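Section 7: Setting up the tray and the board

If you've gotten this far, the Wollis bench is standing up by itself and you've put the hex keys somewhere you'll never find them again. Good! The rest is easier. I'm going to take you through the cardboard tray first and then the flat board that goes beside it, the same order I use when I set one up for a new packing station. I wrote the first version of this section in November and Ásdís Skov has since tried it out on a bench of her own, so a few of the notes are hers.

What you need on the bench
The long cardboard tray
The yellow edging strip
The pale flat board
The wooden edge strip
A soft cloth, a pencil and a ruler
The small bag marked 1502 (leave it closed for now)

Fitting the tray

1. Wipe down the bench top. Crumbs of packing foam love to hide under the tray, and you'll feel every one of them once it's in place.

2. Fold the tray along the creases and press each fold with your thumb, slowly. I like to fold it, unfold it and fold it again so it stops trying to spring open.

3. Lay the tray down with its open end toward you. Leave a gap of 80 mm between the tray and the back of the bench (that's where your tape dispenser will want to live).

4. Set the yellow edging along the right side. Start at the far end and work toward yourself, pushing down a little at a time.
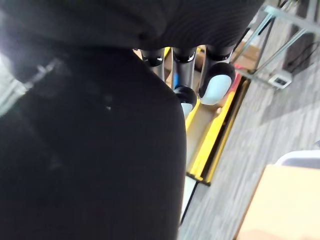 Tray with the yellow edging along its right side.

5. Run a finger down the whole edging. If you feel a bump, lift the strip at that spot and press it down again. Don't pull the whole thing off, you'll only have to start over.

Note: Ásdís packs left-handed and turns her tray around so the edging is on the left. That works fine. Just do it before you load anything, please.

Caution: The tray is for light items, envelopes and small boxes, that kind of thing. Don't lean on it and don't stand a tape gun in it. I've flattened two trays that way and I only had myself to blame.

Fitting the board

6. Peel off any protective film. Check both sides, it's easy to miss the one underneath (I once used a board for a month with the film still on it and wondered why my labels kept sliding).

7. Put the board down flat and push it gently until it meets the edge of the bench nearest your chair. It should sit without rocking. If it rocks, lift it and look for foam crumbs again.

8. Hold the wooden strip against the side of the board, mark both ends lightly with the pencil, then take the strip away and check your marks with the ruler. They want to be the same distance from the bench edge. 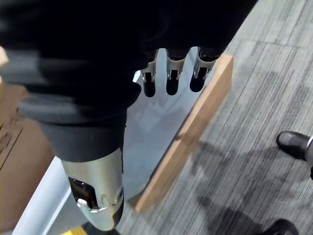 9. Now put the strip back on your marks and open the bag marked 1502. The pads inside go under the strip, one at each end and one in the middle. Press down and count slowly to 100 before you let go. Yes, it's boring. Put some music on.

10. Leave everything alone overnight. The pads grab quickly but they aren't at full strength until the next day, and a strip that gets knocked on its first evening never sits quite straight again.

Note: If you bought the Gotberg board separately, the pads come in a flat envelope tucked into the box lid. Evie Parsons threw hers out with the packaging and had to order more, so do look.

Caution: Keep knives off the board. It is a surface for squaring up and labeling. For cutting, get out the Dikeo mat and put it away again afterward.

Cleaning

A damp cloth is fine on the board. The tray gets a dry one only, and if it picks up a sticky patch from a label, rub it with a bit of flour and brush that off. Spare trays ship flat, so you can slide a couple behind the bench legs until you need them. Section 8 covers the Overgaard shelf, and you'll want a second person for that.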